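The Costigan Long Wallet

Full-grain cowhide, hand cut and saddle stitched by Skasard Leather

The Costigan is the wallet I started making after my own gave up in a parking lot and let go of every card I had. It holds paper money flat, holds six cards without a fight, and has one deeper pocket for the things people swear they are going to file later. Mine has had the same dry cleaning ticket in it since August. The dry cleaner has closed.

Leather comes in as whole sides from Bultel, a small tannery that answers the phone when it feels like it. I cut around the bug bites and fence scars where I can and leave the small ones where I can't. If you want a hide with no marks on it, vinyl is very reliable.

Choose from three colors. Saddle is a mid brown that goes darker wherever your hand goes. Black is black. Monine is a dark green named after the street the shop is on, and it looks brown in bad light, so please don't write to me from a restaurant to say I sent the wrong one.

Every seam is sewn with two needles and waxed linen thread. Machine stitching is faster and looks very nice right up to the day one stitch breaks and its neighbors decide to join it. I do own a sewing machine. It hems curtains. 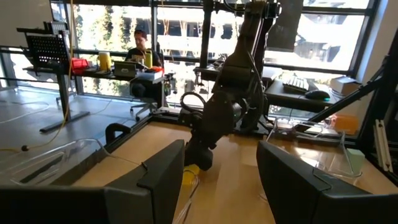

Light wood tabletop, with a small yellow object near the middle.

Sizes and details

Closed: 7 1/2 by 3 3/4 inches
Card slots: 6
Full-length bill pockets: 2
Deep pocket: 1, no zipper
Thread: waxed linen, cream or dark brown
Edges: sanded, dyed and burnished with beeswax
Price: $150, shipping inside the US included

Your initials can go on the inside flap at no charge, up to three letters. I stamp them by hand with a mallet, so the line will be very close to straight. Check your spelling before you order. A customer once transposed his own initials and now gives the wallet's name when he makes dinner reservations.

Break-in

The card slots are tight at first. Put one card in each and leave it alone for a week. Do not put two in to speed things up, and do not soak the wallet and bake it, whatever the man in the video told you. After a month or so the leather relaxes – sooner if you sit on it, which I can't stop you from doing.

A little plain leather conditioner twice a year is plenty. More than that and it starts to feel like lunch meat.

Ordering

Wallets are made in small batches and ship in nearly 2 weeks, longer before the holidays. Each has a number stamped under the deep pocket. We are up to 2316, counting the ones I gave to relatives. Aroha Ellery does the packing and writes the notes, so if yours is charming, that was her.

Repairs to stitching are free for as long as I can hold a needle. You pay the postage to get it here, I pay to send it back. Please take your money out first. Chewed corners are quoted separately, by size of dog.

Returns are fine within 30 days if the wallet is unused and has no initials on it. Questions go through the shop's message button, and I usually answer after 8 p.m.

– Tane Merrick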